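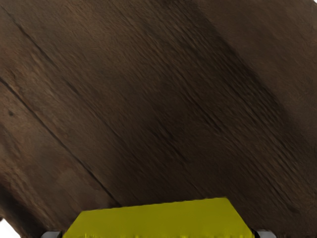
Wrist view in simulation, dark plank surface, gripper open. Posted by V. Nel.

Home | Forums | Student Projects | Simulation | Search | Log in

Topic: Surface texture for the Brudari pick task

vnel_instructor
Teams are asked to review the render above before the next club session. The plank surface is the proposed standard for the second assignment. Comments on its suitability should be posted in this thread by Friday, May 5, 2023.

yngcobo
Team Skevik has a concern. The wood is very dark through the middle, directly ahead of the yellow-green gripper body, and the grain is dense there. Our edge detector already reports board seams as object edges. We request a plain surface for the graded runs.

inho_pyo
I respectfully disagree. The seams are straight and run the full direction of the boards, so a simple line filter should remove them. Our team trained on 939 renders with mixed textures and the filter held up well. A plain surface would reward teams that did no work on perception.

yngcobo
The assignment sheet lists grasp planning as the graded skill. Perception is in the December unit. The shadow is a separate matter from the seams, and a line filter does nothing for it.

t_xaba
May I suggest two scored runs, one on plain gray and one on the planks? The Cheetham section did this last year -- the scores were kept apart, and no appeals were filed.

inho_pyo
That would be acceptable to us, provided the plank run carries equal weight.

yngcobo
We would prefer that it carry less.

vnel_instructor
Thank you. Two runs will be held. The weighting will be set after Ms. Mofokeng has reviewed the grading sheet. The lighting file will remain as it is, and teams may not edit it locally.

t_xaba
Will the starting pose also remain fixed? Only the fingertips show at the bottom of the wrist view, and our team would like to back the camera off slightly.

vnel_instructor
The pose is fixed for both runs. Camera offset requests should go in the Reltilance setup thread.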